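Chapter 8
Surfaces, Covers and Clutter: Reading a Room Before You Change It

What you will learn in this chapter
How to tell the working parts of a room from the parts that only hold things
How a cover changes the way a table is used
How to sort objects by where they belong and how often they are handled
How to write a room record that another person can use

Key terms: work surface, cover, overhang, drop zone, resting object, room record

The first seven chapters dealt with rooms that had one clear job. A laundry room has machines and a place to fold. A pantry has shelves. Most of the rooms people live in are harder to plan because they do several jobs at once. A table in a small apartment may be a desk in the morning, a place to eat at noon and a place to wrap presents in the evening. The things needed for each job tend to stay where they were last put down.

A student household in Cimumville kept a written record of its main room during September. The room had one table, a chair, a door and a stretch of wall with hooks and a basket. The household wrote down what was on the table each evening before bed. By the end of the month the list had 188 entries. Only 20 of them were for things that were kept on the table on purpose. The rest were resting objects, the term this book uses for anything that is put down on a surface with no plan to leave it there.

Resting objects are not trash. They include mail, chargers, snacks, gifts, empty boxes and clothes that are too clean to wash. They build up because putting something down takes no decision, and putting it away takes at least one. A room plan that leaves no space for resting objects will fail within a week, however good it looks on paper.

8.1 The Covered Table

A bare table and a covered table are used differently. People slide things across a bare table and wipe it after eating. A cover makes both of these harder. Small items catch in the weave, and crumbs have to be shaken out. On the other hand, a cover protects the top from scratches, quiets the sound of things being set down and makes a plain table look cared for.

Covers come in three common forms. A fitted cover ends at the table edge or is held under it. A cloth cover hangs over the sides by an even amount. A throw is a blanket that was made for a bed or sofa and has been put to use on the table instead. Throws are popular because many homes already own one, but they are seldom the right size. One side may hang low while another barely reaches the edge. The part that hangs down is called the overhang, and it matters most on the side where people walk past.

Pattern matters too. A busy pattern hides stains, and it also hides small objects. A white item on a dark part of the pattern is easy to find. The same item on a cream part may be missed. When you record a table with a patterned cover, look over the whole surface slowly and then look again from the other side.
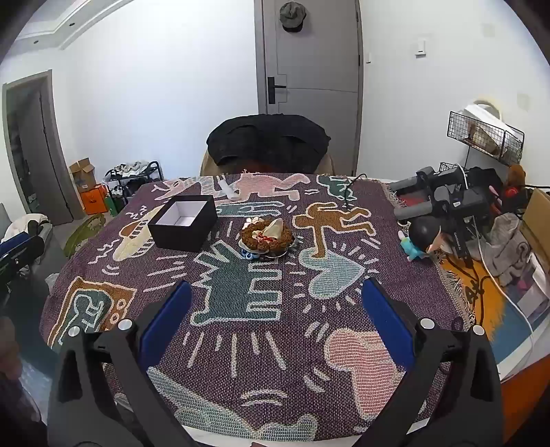 Figure 8.1 A table covered with a patterned throw. Note the fringe hanging over the side of the table and the open black box on the blanket.

The table in Figure 8.1 holds few things for its size. The open box and the small plate of food are close together, and there is a good deal of patterned blanket showing on the rest of the top. With a cover this bright, the eye goes to the pink, teal and mustard figures first and to the objects second. Students who are asked to list the contents of such a table often leave out the smaller pieces, such as the string of blue and white beads at the front of the plate.

An open box deserves its own line in any record. A box can be a container in use, packaging waiting to be thrown out or something saved for later. You can't tell which by looking, so ask the person who lives there. In the meantime write down what you see, which in this case is a black box with a white interior and no lid.

8.2 Chairs, Hooks and Doors

Next, look at what stands beside the table. A chair with clothing over its back is doing two jobs. It can still be sat on, but the person sitting down has to lean against the garment or move it. In Figure 8.1 a black garment covers much of the chair behind the table, and a cap hangs on a hook near the top of the door. The hook is the better place of the two, as long as the door can open fully with the cap on it.

Check every door in the room for swing space. Open it as far as it will go and measure the clear floor behind it. In most homes a door should open to at least 90 degrees without touching furniture. If it does not, mark the furniture on your plan and show the nearest place it could be moved to. Check that light switches can be reached without stepping around a chair.

8.3 Drop Zones

A drop zone is a small area set aside for resting objects. It may be a tray, a shelf, a wall basket or one corner of a table. A good drop zone is within reach of the door and is small enough to fill up quickly. When it is full, the household has to deal with it.

The Ackroyd plan, used in the exercises for this chapter, puts a wire basket on the wall beside the table and keeps the tabletop clear except at meals. The Mekden plan gives up one quarter of the table and leaves the wall alone. Both plans can work. The first suits people who stand while sorting their things. The second suits people who sort while seated, and it costs nothing.

Plush toys, figurines and other display items should not share a drop zone with everyday objects. Give them a fixed place and list them separately.

8.4 Writing the Room Record

Use the Dremell sheet at the back of the book. Work in this order:

Name the room and draw its outline, with doors and switches.
Mark each work surface and write down any cover on it.
List the objects on each surface, starting at the far edge and moving toward you.
List what hangs on walls, hooks and chair backs.
Mark each object K for kept or R for resting. Ask the household when you are unsure.

Leave the objects where they are until the list is finished. Moving even one item changes the record, and people often remember why something is on the table only when they see it there.

Activity 8A
Choose a table in your own home that has been in use for at least one full day. Fill in a Dremell sheet for it without tidying first. Repeat the record the next day at the same hour and compare the two sheets. Bring both to class.

Section 8.5 begins with measuring the overhang.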